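Mistdale Robotics Club
Home | Logs | Sim Files | Team | Contact

Build diary – Patville room, two-arm task

2026-07-31

Three hours in the lab after class, all of it in simulation. The aim was to get both arms past the white table and pointed at the corridor without either one reaching the cabinet on the right. Colm Mac Suibhne had the controller, I had the log.

Renders from this session, orange door at the far end in all of them:
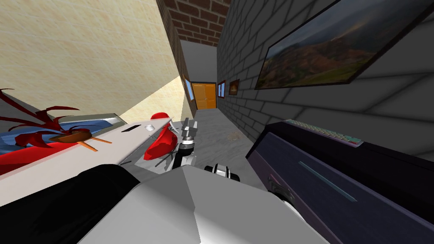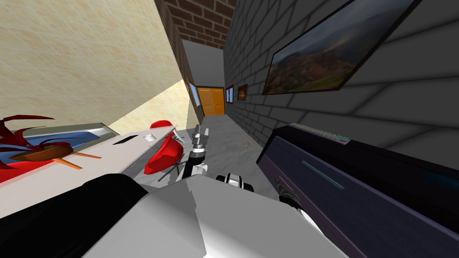
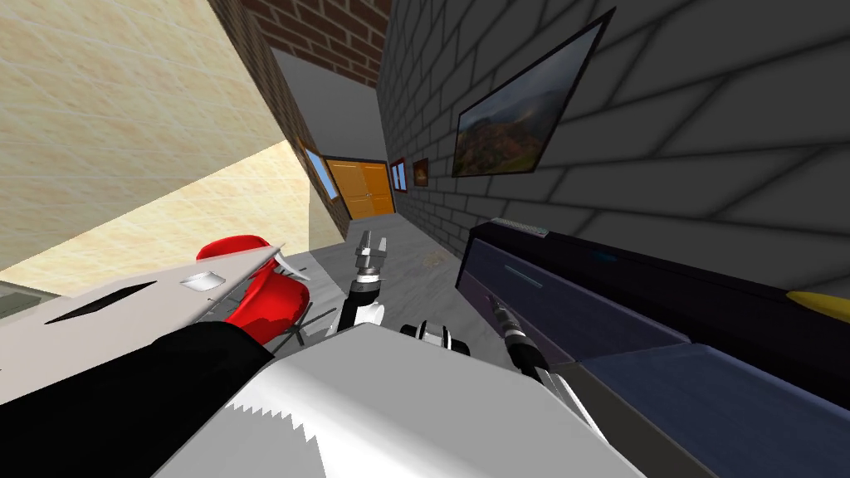 Camera roll

The horizon is well off level in every render. I checked the camera mount transform first and found the roll term applied in the parent frame. Zuvinitz (our scene loader) takes angles in degrees and the arm config we wrote in March is in radians, so there may be a second error under the first. I have left it alone until the logging is sorted – changing two things in one session cost us most of a week last term.

Collision meshes

The red chair is the problem piece. Its visual mesh is fine, but the collision hull was generated as a single convex block, so the planner treats the space between the legs as solid. Colm split the hull into 12 parts by hand. Planning time went up by over 200 milliseconds per query. Acceptable for now.

The cabinet hull matches its visual mesh closely and needs no work.

Controller

Gains on the wrist joints are still too stiff. With the damping at 2 the tip settles, but the elbow picks up a small oscillation that shows in the torque plot and is hard to see in the viewer. Tried the Akolgo preset as a baseline and got much the same curve with a longer tail. We capped each run at 3,000 steps, and the last run hit the cap before the left arm had reached its waypoint.

To do

– convert the arm config to degrees
– rerun with the roll term fixed, same seed
– ask Ms. at the front office whether we can keep the lab computers on overnight
– colour the torque plots by joint, the grey lines are unreadable when printed

Colm has the scene file checked out until the next meeting.

4 comments | 1 share

Contact the club | Back to top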